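Sunday, June
Drornach, back room, booth with the damask paper

Picked up where the last entry stopped. Paper is on all three walls. The bubble low on the left wall went down after I slit it and pushed some paste in behind with the syringe. Paste is the Dritard ready-mix from the shelf under the sink, same tub as before, there's maybe a third left. Left it 12 hours with the door shut and the seams held. One seam on the right wall wants a second go with the roller. You can find it with a fingernail but I couldn't find it by eye from the front.

The pattern runs in vertical stripes, so any lean shows up next to the corner posts. I hung the back wall first off a plumb line and worked outward from it. If this gets repapered, do it the same way. On the old green paper I started at the left and was 5 mm out by the time I reached the other post.

Cloth. Went with the fern print from Þórarinsdóttir. It's a whitish ground with gray leaves and ferns and little peach-orange bits. The plain linen was the other choice and it looked fine on the bench, but against this wallpaper the whole booth went brown. The fern cloth stays lighter. It's the heavier of the two as well, 360 g/m2 on the label, and it lies down without being taped in the middle. Edges are tucked. Ironed on the back side at medium, no steam. There was a fold line down the center from the packaging that took 2 passes.

Do not wash it hot. I tried an offcut and it pulled in enough that a full cloth wouldn't reach the rails.

Things on the table are from the Rarkex crate, the domestic one. Mug and the little dish toward the back on the left, tin farther over, also toward the back. Swapped other pieces in and out in front of the tin over the afternoon.

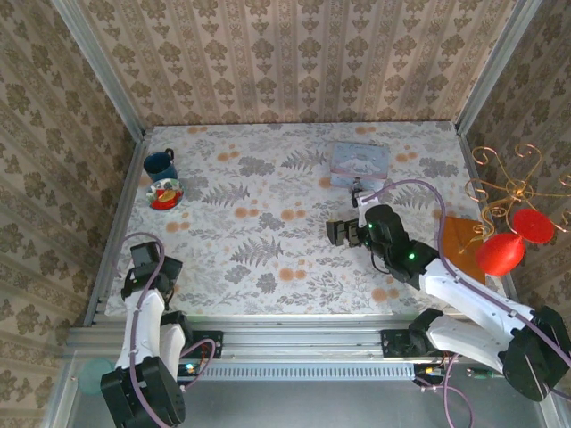
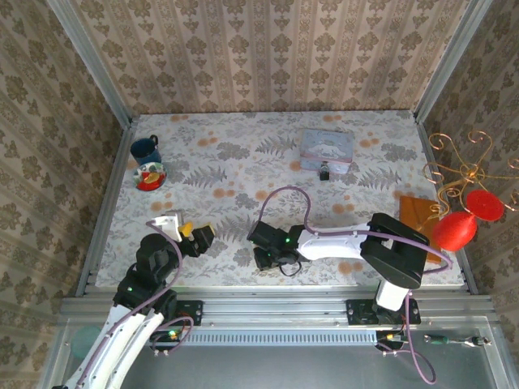
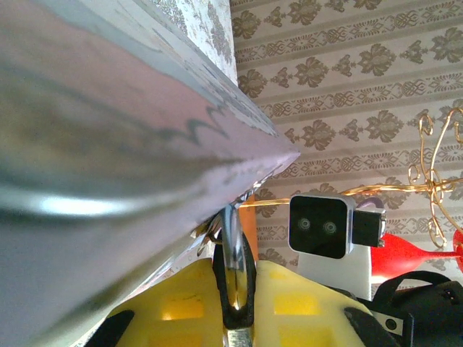
Mug, dish and tin in the first two; gold wire ornament in the third.

Notes on the pieces, for whoever packs them.

Navy mug: good against the cloth, reads clearly from any side. The handle has been turned differently between setups. I don't mind which way it goes but write it down when you set it.

Small round dish: keep it close in front of the mug. When I tried it out in the open part of the cloth it got lost among the printed dots.

Blue tin: the lid with the long-eared character is a tight fit. Press down on all four corners before you carry it or it rides up on one side. The paint on the lid scuffs if it goes in the crate against anything hard, so it gets its own sleeve.

Red things: the vase-shaped one and the flat disc. Strong color, maybe too strong with the orange-brown square next to them. I'd like to try the square on the other side of the table, or leave it out and use a gray one. Haven't decided.

Gold wire ornament: a nuisance. The curls hook into the weave of the cloth and lift it when you pick the thing up. I pulled one thread today, trimmed it flush, no hole. Pick it up straight and slowly, and look underneath before moving it sideways. The long straight strand bends easily. It should go in the crate last, on top, in tissue.

Shine: the glossy pieces and the wire pick up highlights. Tried the diffuser one notch closer and it helped the wire and did nothing much for the rest. Left it there.

Still to do
Roller on the right wall seam
Lint roll the cloth, wool fluff from somewhere
New tub of paste, same type
Find the second fern cloth, should be on the Rarkex pallet and isn't on the packing list
Label for the tin sleeve
Ask at Drornach if the heating can stay off in here overnight, the paper creaks when it comes on and I don't trust the top edge yet

Stopped at six. Cloth left on, pieces back in the crate, wire on top.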